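Grekarby harbour open day

The harbour at Grekarby opens its sheds, slipway and boathouses to visitors once a year, and the last one was held on Sunday, August 28, 2022. We were staying along the coast at Tangen that week, so we went for the day. These are my notes for anyone thinking of going to the next one or just wanting to see that stretch of shore.

Getting there from Tangen takes some 40 minutes by bus. The bus follows the coast road for most of the way, so sit on the left if you want the sea. It stops at the top of the village beside the church, and from there a lane goes down to the water. The lane is steep and has no pavement. If you drive, there is a field set aside for cars on the day, and by mid-morning it was nearly full. The ordinary car park by the quay is closed to visitors during the event.

Entry is free. You pay only for the boat trip and for food. The gate opens at 10 and there is a printed map with the buildings numbered, although the numbers on the map and the numbers on the doors did not always agree. The net store was marked as 6 and had no number on it at all.

We began with the net store. Old nets, cork floats and hand tools are laid out on the ground floor, and a man was mending a net at the far end. He worked slowly and answered questions as he went. The upper floor is reached by an outside stair and has a good view over the harbour mouth. After that we went into the smokehouse, where the fish hang on rods above the pits. It is dark in there and the smell stays in your clothes for the rest of the day. You can buy smoked mackerel at the hatch, wrapped in paper. It was very good and we ate it on the wall outside.

The boat trip is run by Coltik, a small company that also does the summer ferry to the island of Clondham. On the open day they run a shorter trip around the skerries, with no landing. Tickets are sold from a table on the quay and cannot be booked ahead. We queued for half an hour. The boat has benches down both sides and a small covered part at the front. On our trip the sea was calm until we passed the point, and then there was a fair amount of spray. Seals were lying on the outer rocks, and the skipper cut the engine so that we could drift past them. Take a jacket, even if it is warm on the quay.

Back on land we looked into the old customs house, which is the plain building behind the slipway. Guided visits leave from the front step when enough people have gathered. Ours went through the clerk's room and the weighing room and ended in the cellar, where goods were held until the duty was paid. The guide spoke for a long time about salt, which was the main trade here before the fishing grew. The talk is given in English in the afternoon only.

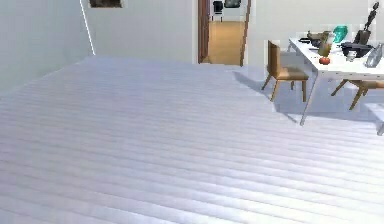 Another visitor on our tour thought the afternoon was the wrong time to come altogether, as the smokehouse sells out by two and the queue for the boat only gets longer. She had been the year before and said she would do the boat first, then the food, and leave the customs house until last. I think she is right about the boat. The mackerel was still on sale when we left, but there was not much of it.

For lunch there are stalls along the inner quay. We had fish soup with bread and a slice of almond cake. There are tables under an awning, but most people sat on the harbour wall. Cards were not accepted at all the stalls and there is no cash machine in the village, so bring some money with you.

The beach is on the other side of the headland, 10 minutes on foot along a path that starts behind the smokehouse. It is a small bay with grey sand and a band of pebbles at the top. The water is shallow for a long way out and it was warm enough to swim. There were few people there, even with the village full. The path is rough near the end and would be difficult with a pushchair. There are no toilets at the beach, and the nearest are on the quay.

Things begin to close at 4. The last bus back to Tangen on a Sunday leaves soon after the sheds shut, and it was crowded, with several people standing. Out of season the sheds are locked, but the path and the beach are open all year, and the Clondham ferry runs until the end of October if the weather allows. We took it two days later from the same quay, and the crossing was a good deal rougher.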